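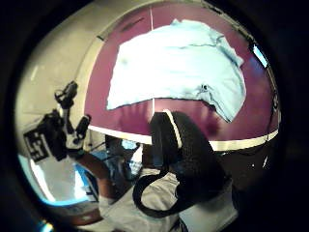

Fig. 1. Light blue cloth on the table, black knit at the near edge.

Handout 6: Laundry and Linen, Folding by Hand
Instructor: Octavio Daza
Clarkudell Evening Program, Jul 20, 2021

What this session covers

Folding gets taught badly. Most printed guides give a row of tidy drawings in which the cloth is already flat and already square, and the only thing left to do is bring one corner to another. I have used those guides. They skip the part where people lose time, which is getting a rumpled piece of fabric to lie down in the first place.

So we begin with the cloth in Fig. 1. The top edge is nearly straight. The left edge is rumpled and the lower right corner has folded and drooped. A guide would tell you to fold it in half now. Try that with your own piece and see what you get.

My advice is to pick the straightest edge and leave it alone. Work away from it. Open the folded corner, then push the creases out toward the side with the flat of your hand. Some teachers say to start from the worst corner. I don't see why, and I have never had a good answer when I asked.

Terms

Reference edge: the edge you trust. It can be a hem or a seam, but check a seam before you rely on it. Seams wander, especially on pieces that have been washed hot.

Squaring: bringing the other edges into line with the reference edge. Close is good enough for towels and everyday shirts.

Hand: how a fabric feels and behaves when moved. Thin woven cloth takes a crease and keeps it. Knits stretch and roll at the edges.

On "thirds"

Students arrive convinced that everything must be folded in thirds. The usual claim is that thirds save drawer space. Maybe. It depends on the drawer. I fold in half until the piece fits where it has to go, and I would like to see a measured comparison before I change. Wenceslao Meléndez, who teaches the other section, disagrees, and his notes (Handout 6B) make the case for thirds at some length. Read both.

On sprays and boards

You will be told to buy things. The Utex folding board and the Jusus linen spray both come up every term. The board works on shirts that happen to match its size. On a sheet it is in the way. As for the spray, I tried it on one set of pillowcases and could not tell the treated ones from the rest. Keep your money until you have practiced for a month.

Big pieces

A large piece needs a different approach, and this is where the drawings are least use to anyone. If you gather one end into your fist, the rest bunches and you can't find an edge. That grip is fine for carrying. For folding, let go and run your fingers along the side until you reach a real corner. Hold that corner, find the next one along the same edge, and only then lift.

Shaking is overrated. One firm shake from two corners helps. Six shakes tire your arms and put the lint back on the table. I also doubt the advice to fold large pieces in the air. It looks quick when someone with long arms does it. Use the table.

Compare Fig. 2 with the first figure. The fabric is crumpled, with gray shading deep in the folds, and the blue part runs to a gathered end a hand seems to clutch. Ask yourself where the reference edge would be. If you can't say, you aren't ready to fold.

Fig. 2. Pale fabric with one end gathered.
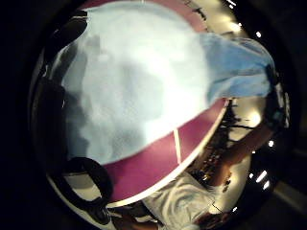
Practice for next time

1. Take one thin woven piece and one knit from home. Square each of them on a table. Time yourself from crumpled to flat, then from flat to folded. Write down both times.

2. Fold the knit twice, once in halves and once in thirds. Leave both versions overnight and note which has more creases. One trial proves very little, so repeat it if you can.

3. Read pages 20 and 21 of the Villalobos booklet. Mark any sentence that gives an instruction without saying what kind of fabric it applies to. I found several.

Bring your notes on paper. We will compare times at the start of class, and anyone reporting under 60 seconds for a full-size sheet will be asked to do it again at the front table.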